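Finished The Salt Road to Rallau last night, all 46 chapters. It's the first in a fantasy series about a mapmaker.

1/ The start is slow. Stick with it until the ferry leaves Grakstead.

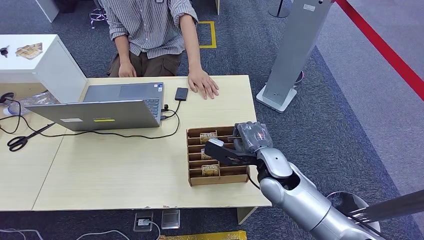
2/ Best character is Ninh, the ferry pilot. She should have had more pages.

3/ I guessed the ending early and still liked it. Four stars.

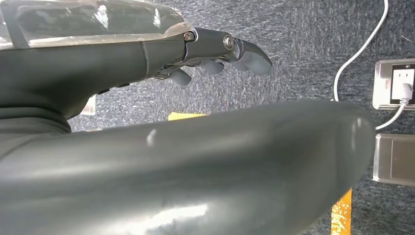 Vultari Readers Club

Book two is our September pick. It runs 800 pages, so start soon. The library has 3 copies.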